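Running a Small Food Shop
Handout 4: Fruit and veg, and how not to throw it all away

Right, last time we did bread and milk, which are easy in the sense that they arrive every morning with a date on and you know where you stand. Fruit and veg has no such manners. It comes in, it starts dying, and how fast it dies depends on what you do to it in the first hour. I ran the Rustik shop for 11 years and I still got the strawberries wrong every single June, so please don't feel bad if your practice sheet from last session looks like a crime report.

Bring the sheet with you again, by the way. We'll need the waste column.

What is going on inside the box

A lettuce in a crate is still alive. So is a carrot, and so is an apple, months after it was picked. They breathe (take in oxygen, give off carbon dioxide, water and a bit of heat) and they are living off whatever sugar and starch they had on the day they were cut. Warm things breathe faster. If you only take one thing from this handout, take that one, and look again at where your delivery sits while you finish your tea.

Not everything breathes at the same rate. Very roughly, from fast to slow:

Fast: asparagus, broccoli, mushrooms, peas in the pod, sweetcorn, spinach
Middling: lettuce, strawberries, green beans, leeks
Slow: apples, citrus, cabbage, swede
Very slow: onions, main crop potatoes, garlic

So when a mixed delivery lands, the broccoli goes away first and the onions can wait. I've seen people do it the other way round for years because the onion sacks were in the way of the door. Move the sacks!

Water is the other half of it. Leaves are nearly all water and they lose it to dry air, and a cold room with a big fan is dry air with knobs on. Limp is not the same as rotten, though. A limp lettuce will often perk up with its cut end in cold water for half an hour. A slimy one won't, and please stop trying.

The gas question

You had this in the reading but several of you asked, so once more. Some fruit gives off a gas called ethylene as it ripens, and the gas makes other things ripen or age faster too. Apples, pears, ripe bananas, melons, tomatoes, avocados and plums all give it off. Broccoli, cucumber, lettuce, carrots and kiwis all suffer from it in their own ways – yellowing, soft spots, brown flecks, and in the carrots' case a nasty bitter taste.

On a big supermarket floor you can keep them well apart. In a shop the size of ours you can't, so what you do is think in pairs. Which two things must never be neighbours overnight? For me it was always apples and broccoli, with bananas and anything at all a close second. Write your own worst pair at the top of your plan and build outwards from it.

Customers will ask about the banana in the paper bag with the hard avocado. Yes, it works. Tell them, they love it.

Too cold is also a thing

Everyone hears "keep it cool" and puts the lot in the fridge. Please don't. Tomatoes go woolly, bananas go grey, basil turns black more or less overnight, and potatoes turn some of their starch to sugar and then fry up too dark. Cucumbers and peppers like it cool but not properly cold; if your cucumbers have wet little dents in them, they've been too near the back plate.

A cheap thermometer on each shelf for one February and one July will tell you more about your fridge than the manual ever did. Mine had a warm corner I'd been putting the salad in for two years. Two years!

Wrap, tubs and what people can see

Now the argument we always have. Plastic film round a cucumber slows water loss by a great deal, and an unwrapped cucumber in a dry shop goes bendy in a few days. Against that, plenty of customers would sooner you didn't, and for things with their own thick skin (oranges, onions, swede, squash) wrapping buys you very little. My own rule was to ask how many days the item usually sat on the shelf. If it sold the day it came in, no wrap. If it sat for four or five days, I'd at least think about it, and then I'd think about ordering less of it.

Film has a second job people forget, which is that it shines. Under strip lights it can look lovely or it can look like a row of little mirrors, and you can't tell which until you stand where the customer stands. Same with clear tubs. People buy them because "you can see what's in it", and then they put them under a tube light with something busy behind, and what you can see is the light.
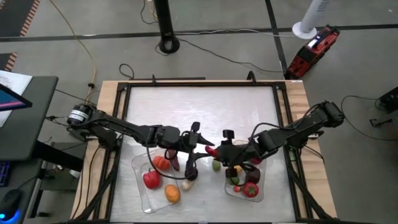
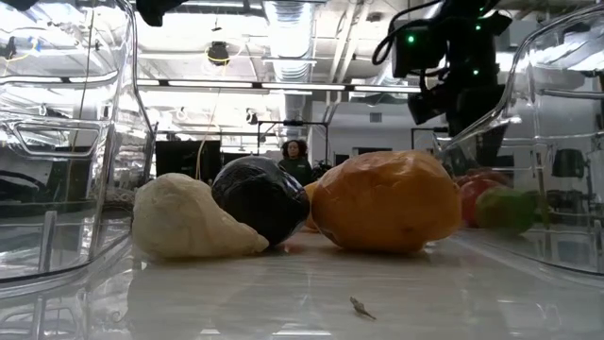
In the second picture, look at the clear walls of the two bins, what they do with the ceiling lights, and how they bend whatever is behind them.

Setting out a small display

Homework for next time is to redo one shelf, so some pointers.

Start with what you want gone today. It goes at hand height and on the side people walk in from. Fresh stock goes behind or below older stock, every time, even when you're tired and it's raining and the delivery is late. We called it "digging in", because you have to lift the old ones out to get the new ones under. It's a pain and it's where most of my savings came from.

Keep heaps shallow. A deep heap of peaches looks generous and bruises the bottom layer, and every customer who has a rummage makes it worse. If you want it to look full, put a false bottom in the crate (an upturned tray does it) and lay a single layer over the top. Greengrocers have done that since forever.

Put colours next to colours that aren't like them. Green beans beside green peppers beside courgettes just turns into a hedge. Slip the tomatoes or the lemons in between and people can suddenly find things. Watch the gas, mind: tomatoes on top of cucumbers is fine for a morning and bad for a weekend.

Light from the side is kinder than light from straight above. If you've only got the ceiling, try dull surfaces. White gloss wipes clean beautifully and throws every lamp straight back at you, so I used to lay green paper on it and change it when it got grubby. Wicker looks nice and is horrid to clean. I went back and forth on wicker for my entire working life and I'm not going to settle it for you now.

Labels. Price, unit, where it's from, and the variety if it's got a name anyone cares about. We sold an apple under the name Barredo that hardly moved at all until I wrote "sharp, good in a pie" on the card. Same apple, same price, same wonky crate. Use a thick pen.

Ordering, with sums

I know, I know. But they're short.

Take one line, say bunched carrots. Look at four weeks of sales and find the ordinary week, leaving out any week with a fete or a bank holiday in it. Suppose the ordinary week is 84 bunches sold. You have two deliveries a week. The tempting order is half and half, but your sales aren't half and half, are they? If 55 of those bunches go in the back end of the week, the second delivery needs to cover them and the first only needs to cover the other 29. Then take off whatever is left on the shelf when you order, which is the step everyone skips.

On price: if your waste is one bunch in ten, your carrots cost you a ninth more than the invoice says. Do it on paper once with your own numbers. It stings, and it's meant to.

The Rustik shop was throwing away roughly £700 of fruit and veg a month when I took it on. Most of it was salad and soft fruit, and most of the cure was ordering less, more often, and cutting the price by mid-afternoon instead of at closing time when there was hardly anybody left to buy it.

For those of you using the Stistus till: waste goes in through the stock screen and needs a reason code. Do not put everything under "other". I will look!

Talking to your wholesaler

Most of you will end up with Grollosell or somebody like them. Check the delivery while the driver is still there. Open a box from the middle of the stack, because the top one always looks nice. Smell the mushrooms. Press a berry punnet from underneath and look for juice. If something's wrong, say so then, write it on the note and have them sign it, and be pleasant about it, as you'll want a favour from the same driver some icy morning.

Ask what's plentiful next week too. They know well before you do, and a glut bought early is a very good window display.

For next session

Redo one shelf and take a photo before and after, from customer height.
Fill in the waste column for one full week, with proper reasons.
Pick your worst pair and be ready to say where each one sleeps at night.
Have a go at the carrot sum with a line of your own. Soft fruit if you're feeling brave.

Next time is eggs and cheese, so wear something warm, we'll be in the cold room for the first half.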